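睡眠分数这回事

一月份没怎么写东西,有读者留言问是不是不写了。没有不写,是在跟一只戒指较劲,较劲完了又懒得写,拖到现在。

这篇会比较长,也比较啰嗦,对睡眠产品抱有热情的朋友可以先关掉。
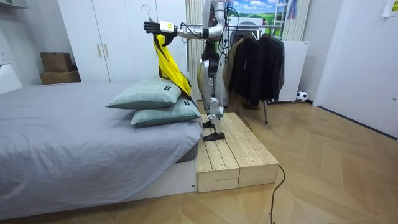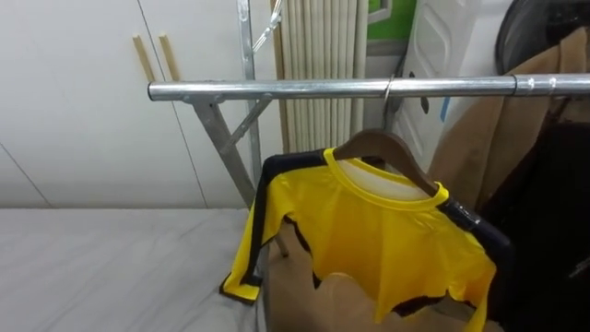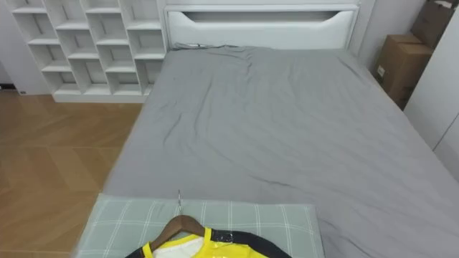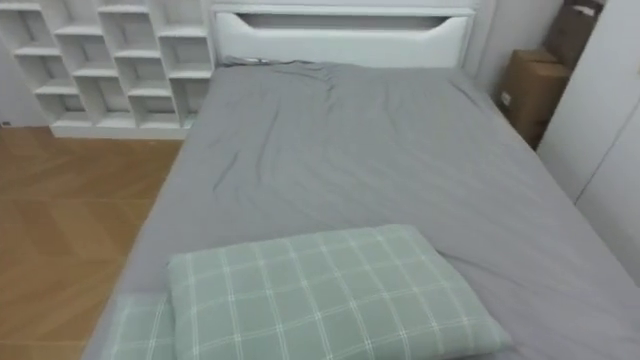
睡眠这件事什么时候开始需要打分的,我查了半天没查出个确切说法。反正我爸妈那一辈没有。我妈形容自己睡得好不好只有几种说法:睡死了,没睡踏实,一宿没合眼。“一宿没合眼”还经常是假的,因为我半夜起来上厕所听见过她打呼。现在的说法就多了,深睡、浅睡、快速眼动、睡眠效率、入睡潜伏期,每一样后面跟着一根小柱子,柱子有颜色,绿的算及格。跟着分数一起来的还有一套卧室守则,头一条永远是手机不许进卧室。这一条我看着就想笑。最后那张里,床垫顶上靠床头板偏左的地方有一小条深灰色的东西,看着像根细充电线,跟灰床单混在一起,不仔细找都找不着。我敢说把写守则的那些人的卧室门都推开,床头也是这副样子。我自己床头就长年搭着一根,白天不收,晚上也不收,懒得弯腰去够插座。

先交代一下我跟那只戒指的关系。

戒指叫 Fevitley,朋友们大概没怎么听过,我也是在 Plarkcombe 的一家店里偶然看到的。那家店叫 Duggan,原来卖灯具和窗帘,后来窗帘那半边改成了所谓的“睡眠角”,摆着枕头、眼罩、香薰、一台会发出雨声的圆东西,还有一张床,让人脱了鞋躺上去试。我本来是去买灯泡的。卖灯泡的店员不在,卖睡眠的店员在,于是灯泡没买成,带着一只戒指回了家。这件事本身已经很能说明问题:我那天下午并没有觉得自己睡得不好,是站在那儿听了一会儿之后才觉得的。

店员问我早上醒来累不累。谁早上醒来不累啊?

她又问我夜里会不会醒。会。白天会不会犯困。会,午饭以后。有没有觉得注意力不如从前。这个问题问一个中年人,跟问他膝盖响不响差不多,答案是现成的。她每问一句,我就点一次头,点到后来我自己都开始同情自己了。我后来回想,这套问法跟小时候庙门口算命的一模一样,“你这个人心软,容易吃亏”,底下没有不点头的。

戒指戴了四个月。

头几天我是有兴致的。早上睁开眼第一件事摸手机看分数,这个动作跟守则里那条“醒来后先别看手机”是直接打架的,可是不看手机就看不到分数,不看分数戒指就白戴了。我在说明书里找有没有解决办法,没有。说明书建议我“以平和的心态查看数据”。

分数低的时候,它会在下面写一句安慰话,类似“昨晚你的恢复不太理想,今天对自己温柔一点”。我一开始觉得还挺体贴。过了一阵子就觉得不对劲。有天早上我醒得特别舒服,窗户外面有鸟叫,被窝里暖和,腰也不疼,心里想着难得难得。然后一看手机,分数难看得很,柱子红了一截,让我对自己温柔一点。我坐在床沿上愣了会儿,慢慢地,居然真的觉得有点乏了,眼皮也沉,脖子后面发紧。上午开会我还跟同事说昨晚没睡好。

反过来的情况也有。有一晚楼上搬家具,拖来拖去不知道拖到几点,我躺着把天花板看穿了,早上头疼得像被门夹过。戒指说很好,绿的,还送了我一个小奖章样的图标。它大概是看我躺着一动不动,就当我睡着了。我躺着一动不动是因为气得不想动。

我把这两件事讲给做护士的表妹听,她说你那玩意儿又没接在脑袋上,它上哪儿知道你做没做梦,它就是猜。我说猜得准不准呢。她说你自己不是刚讲完了吗。

我不是学这个的,原理上的事我不敢说死。也许它在很多人的平均上是准的,也许在我这根手指上恰好不准,也许我手指比较凉。我去看过他们网站上的说明,说准确率“经过验证”。跟什么验证的,在谁身上验证的,验证的那些人是不是也跟我一样生着闷气躺平,都没写。有一个小小的角标,点开是另一段话,另一段话说详情可以联系客服。我联系了客服,客服问我有没有试过重新配对设备。

这种地方我就容易较真。一个东西要是真准,把话说清楚对它只有好处。它绕,我就往坏里想。当然也可能人家就是网站写得差,我家附近那个修鞋的师傅广告牌上错别字一堆,鞋修得很好。

说说书。

戒指的应用里会推书,推得最勤的一本是 Abelardo Escobar 写的,讲怎么在睡前“关掉白天”。我借来看了。我得承认前面有一章写得不坏,讲他小时候跟外婆睡一张床,外婆睡前要把全家的门窗摸一遍,摸完才躺下,他听着外婆的拖鞋声从厨房到走廊再回来,听着听着就睡了。这段我读了两遍。后来就不行了,后来他把外婆摸门窗这件事提炼成了一个“闭合仪式”,配了一张表格,让读者每晚填。外婆要是知道自己成了表格,不晓得作何感想。

书里还有一个让我不舒服的地方:它什么都能解释。你照做了,睡好了,是方法的功劳。你照做了,没睡好,是你“太用力”。你没照做,睡好了,那是你身体里本来就有智慧,方法只是帮你想起来。那请问什么样的晚上能说明这个方法没用呢?我从头翻到尾,没有这样的晚上。我对这种怎么都赢的说法向来戒备,我外公信过一种磁疗腰带,好转是疗效,疼是“排毒反应”,最后腰带把他腰上捂出一圈痱子,那也是排毒。

床垫也得说两句。

因为戒指连着说我“夜间翻身偏多”,我就去试床垫了。还是 Duggan,还是那个睡眠角,摆着的那张是 Zoltura。店员请我躺下,给我眼睛上盖了一块布,然后放雨声。说实在的,下午走了半天路,鞋一脱,灯一暗,给我躺块门板我也觉得舒服。我躺在那儿听见旁边有人问灯泡在哪儿,心想这就是从前的我。

床垫的介绍册子上说它能“读懂脊柱的语言”。我问店员脊柱说什么语言,她笑了,说这个是总部写的。她人挺好,我没有为难她的意思。我又问,那怎么知道这张比我家里那张好呢。她说可以试睡,不满意能退。我说退的时候要什么条件。她翻了翻,说包装要在,要没有污渍,要自己安排运回去。我想象了一下自己抱着一张床垫下楼的样子,觉得这个“能退”跟“你能当宇航员”是一个意思上的“能”。

最后没买。我家那张旧床垫中间有点塌,塌的形状刚好是我,我夜里滚来滚去最后总会滚回坑里。有人会说这对腰不好。可能吧。我腰疼起来从来跟床垫对不上号,跟抱邻居家小孩倒是能对上。

还有颜色。这我以前真没注意过,自从开始看这些东西,推给我的卧室照片全是灰的,灰床单,灰墙,灰地毯,说是低刺激。有篇文章讲得有鼻子有眼,说衣服不要挂在从床上看得见的地方,尤其是颜色亮的,会让大脑“保持在白天模式”。我小时候睡的那间屋,床对面就是我姑姑的衣架子,红的绿的全挂在上头,有一件带亮片的,月亮好的时候还反光。我在那间屋里睡得昏天黑地,早上要人掀被子。灯一关,眼一闭,什么颜色都是黑的,这道理好像也不需要谁来研究。

我不反对灰床单。灰的耐脏,好搭,洗了也不大看得出旧。就为这个买挺好,扯上大脑干什么。

咖啡这条我服气。下午喝了咖啡,晚上确实睡不着,这是我自己一杯一杯试出来的,戒断了又喝,喝了又戒,每次结果都一样。所以我也没有什么都不信。我信的东西有个共同点,停一停,它就看得出差别,再来一次,又看得出。喝酒也是,喝了倒头就睡,后半夜一准醒,嘴里发干,脑子里把多年前说错的话过一遍。这个规律我拿它没办法,很稳定。

别的就难讲了。薰衣草,试过,枕头闻着像公共厕所的高级版。睡前泡脚,舒服,可我泡完要倒水,倒完水就清醒了。镁片,吃了一瓶,没感觉,表妹说你大便有没有好一点,我说那倒是有。数羊从来没成功过,我会去想那些羊是谁家的,栏杆多高,后面的羊看见前面的羊跳会不会不耐烦。腹式呼吸,有一个口诀,吸几拍憋几拍呼几拍,我老记混,憋到一半忘了该呼还是该再憋,躺在黑暗里为这个紧张起来。

有位读者从前在留言里推荐过“写下明天的待办,写完就放下”。我试了。写完是写完了,放不下。原来只是模模糊糊觉得明天事多,写完变成清清楚楚知道明天事多。但我太太用这个法子就很灵,写完把本子一合,灯都不用我关她已经睡着了。同一个屋子,同一张塌了的床垫,同一本本子。所以每次看到标题里写“科学证明最有效的入睡方法”,我就想问,对我太太有效,还是对我有效?

关于睡多久,也想唠叨几句。

大家从小听的那个标准时长,我就不重复了,反正我从来没够过。我平常能睡将近六个小时,二十几岁的时候这样,现在也还这样,周末会多一点。戒指对此意见很大,每周给我发一份总结,开头总是“你积累了睡眠债务”。债务这个词是谁想出来的,真厉害。欠债的人是没有资格觉得舒服的。我也没找到还清的说法,有几天我早早上床想还一点,结果它说我卧床时间过长、效率偏低。躺少了欠债,躺多了低效,我像一个怎么汇报都挨骂的下属。

那些说睡得少会怎样怎样的文章,我也认真看了一些。看得多了就发现个毛病,它们常常把睡得少的人和睡得多的人摆在一起比,睡得少的那堆里毛病多,结论就出来了。可是睡得少的人里有上夜班的,有带小孩的,有疼得睡不着的,有愁得睡不着的。一个人愁得睡不着,身体又不好,到底是没睡害的,还是愁害的,还是那件让他愁的事害的?写文章的人大概也知道这里头绕,正文里有时候会提一句“尚需进一步研究”,标题里从来不提。

我不想让人误会我在说睡觉不要紧。睡觉当然要紧。我有个老同事是真的失眠,严重的那种,人瘦了一圈,走路贴着墙,后来去看了医生,正经治,慢慢缓过来了。我跟他聊过戒指,他摆手,说他那时候要是手上戴着这么个东西,每天早上给他报一次成绩,他得疯。医生让他做的头几件事里,有一件就是把床头的钟拿走。

这句话我记得特别牢。把钟拿走。外面一整个行当都在忙着往床头添钟,添得更细、更亮、更会说话。

我太太对这几个月的评价比较简单。她说你以前起床也抱怨,现在起床抱怨还带图表。

中间有一段我还想过要不要给她也买一只。幸亏没买。有天早上我分数低,正烦着,问她昨晚睡得怎么样,她想都没想,说挺好的呀。我问好在哪里。她说好就是好,睡着了,醒了。我说你怎么知道。她看了我一眼,那一眼我现在想起来还有点下不来台。

戒指是怎么摘的呢,没有什么决心,就是洗碗的时候硌,摘下来放在窗台上,忘了。两天以后应用提醒我说数据中断,“我们想念你的夜晚”。我看着这句话起了一身鸡皮疙瘩。什么叫想念我的夜晚。我把提醒关了,它又发邮件,邮件里说连续记录中断会影响个性化建议的准确性。原来之前那些建议就是准确的,失敬。

摘了之后睡得怎样?我得老实讲,不知道。应该跟原来差不多。头一个礼拜早上醒来还会下意识去摸手机,摸到了又不知道要看什么,就看了看天气。后来也就不摸了。有些天累,有些天不累。累的那些天多半前一天有什么事,我心里也有数。要是有人拿我这段话当作“摘掉戒指改善睡眠”的证据,那就又上当了,一个人,没有对照,还带着一肚子气,能证明什么。

戒指现在在抽屉里,跟几节不知道有没有电的电池躺在一块儿。我想过挂到网上卖掉,又觉得把这东西卖给别人有点缺德,犹豫着就没动。表妹说你给我,我拿去看看上夜班它怎么打分。我说行啊。她到现在也没来拿。

写到这里翻了一下旧留言,有人问我为什么对什么都要挑刺,是不是活得很累。我想了想,挑刺倒不累,累的是先信了一轮再回头挑。那天在店里要是多问一句,钱就省下来了,虽然我多半还是不会问,灯光那么柔和,人家说话又那么轻,你一个去买灯泡的人,突然有人关心你夜里醒不醒,是很难硬起心肠的。这方面我没有什么经验可以传授。

顺便答几个问题,都是之前邮件里攒下的。

有人问午睡到底睡不睡。我睡,沙发上,歪着,时间不定,醒了脸上有靠垫印子。书里说午睡超过多久会影响晚上,我没发现规律,也许你会发现,自己试。

有人问耳塞。耳塞我推荐,便宜,效果一塞就知道,堵没堵住耳朵又不用应用来告诉你。缺点是听得见自己的心跳,有人受不了这个。

有人问打呼的那种贴纸。没用过,不说。要是打呼打到中间喘不上气,别买贴纸,去医院。

还有人问我推不推荐那本 Escobar 的书。去图书馆借,看外婆那一章,看完还回去。

灯泡我后来在另外一家店买到了,走廊那盏黑了大半个冬天,现在亮了。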